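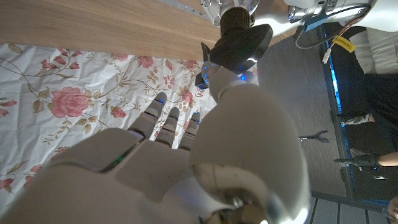
The registrar of the Clonmont Administrative Tribunal has defended the decision to reassign the Plestance licensing appeal to a new panel, stating that the step was required by the tribunal's own rules and carried no finding against any member.

In an interview published on September 22, 2019, the registrar said the request for reassignment was filed in March by Indum, one of the two companies competing for the Plestance water license. The filing ran to 70 pages and concerned prior legal work performed by a panel member for the other bidder, Pal.

"The rule asks whether a reasonable person would have a concern," the registrar said. "The presiding member read the filing, heard both sides and decided that the matter should go to a different panel. The member concerned agreed."

Asked why the order was issued without written reasons, the registrar replied that reasons are provided on request within 60 days. "Neither company asked. If they had, they would have received them."

Lawyers for Pal have argued that the change will add months to a case that has already produced 24 hearing days. The registrar accepted that there would be a delay. "Some of the evidence has to be heard again. The transcripts can be used where both parties consent, and we have written to them about that."

The registrar would not discuss the conduct of the earlier hearings, or whether Plestance residents would be allowed to address the new panel. More than 100 written comments from residents remain on the record and do not need to be resubmitted.

On the question of disclosure, the registrar said that members now complete a statement of past clients before a case is assigned. "Until this year it was done after assignment. The form is the same. The date on which we ask for it has changed."

The new panel has not yet set a hearing date.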